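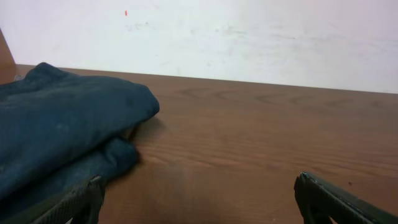 A morning at the Iltanham laundry

I'd been trying to get myself invited to Iltanham for ages, and when Frida Ragnarsson finally wrote back with "come Monday, wear flat shoes" I was out the door before I'd finished my coffee. For anyone who doesn't know the place, Iltanham does linen and workwear for hotels, clinics and a couple of restaurants, and it has 70 people on the payroll. Since January it also has robot arms in the folding room, which is what I'd come to see. My visit was on August 3, 2020, so masks on the whole time, and a lot of shouting through cotton.

You go in through the loading dock. I'd pictured steam everywhere (too many old movies) but the first thing that gets you is the noise, a big low rumble from the dryers that you feel in your teeth. Frida runs the floor and walks very fast. She showed me the sorting belts, the washers, the pressing line, and then a swinging door, and behind it the quiet! I could hear my own shoes again.

The folding room is where the arms are. There are 3 of them, each at its own table with a plain wall behind it, and a little camera down at the wrist so the arm can see what's between its fingers. The gripper is just two black fingers, ridged on the inside where they meet the cloth. I'd expected something a lot more like a hand.

The station I spent most time at does folded dark blue cloths, and I got weirdly absorbed in it. If you've ever tried to pick up only the top layer of something soft and folded, you know how fiddly it is, and the thick rounded lip along a fold is exactly the bit the fingers have to deal with. Dark fabric is harder too, according to Babatunde Jibrin, who looks after the arms. Navy swallows the creases and the camera has less to go on. He told me white napkins were going fine within two weeks, and the blue stuff took him most of the spring.

Babatunde used to be on the pressing line himself. He got the training through Podo, the outfit that installed the system, and now half his day is on a laptop and the other half is, in his words, "wiping crumbs and lint off tables." I asked if he missed pressing. He laughed at me for quite a long time.

What I really wanted to hear about was the folders, the people who did this by hand all day. Yuk-lan Yuen has been folding at Iltanham longer than anybody in the room and she was very frank. She'd been against it. She signed the letter asking management to wait, and she still thinks the letter was right, since the first plan had the folding crew spread out over other departments with no say in it. The plan they ended up with keeps them together. Nobody was laid off, but two people who retired weren't replaced, and Yuk-lan made sure I wrote that down.

Her own job now is mostly checking and finishing. The arms do the flat, repeating pieces, and she and the others take fitted sheets, chef jackets, anything with buttons or elastic, plus whatever the arms have made a mess of. Her wrists are better. That came up with every single folder I talked to, wrists and shoulders. The part she doesn't like is the pace of it, how you used to chat over a shared table and now you're walking between stations with a cart. "My hands are happy and my feet are complaining" was how she put it.

Leif Bach, who's newer, likes it a lot more. He teaches the arms new items by guiding them through the fold, over and over, and he gets a bump in pay for the weeks he does it. He'd put 336 practice folds into one particular hotel towel and could tell me where every one of the bad ones went wrong. I believe him!

I asked Frida about speed, because I'd stood there watching and thinking, well, Yuk-lan could beat that easily. She didn't argue. One arm is slower than a good folder on a good day. It goes on through lunch, though, and the late shift, which used to be the one everyone fought to get out of, is down to a handful of people who asked for it.

There's talk of a fourth arm, and the crew wants the cart route sorted out before that happens. Frida says it's on her list. Yuk-lan says it has been on the list since spring.

We finished up in the break room with coffee and a slightly squashed cinnamon bun, and then I got lost trying to find the loading dock again and ended up in the detergent store. If you want to visit, write to Frida a good while ahead, ask for a morning, and bring earplugs for the dryer hall. Parking is on the street behind the building.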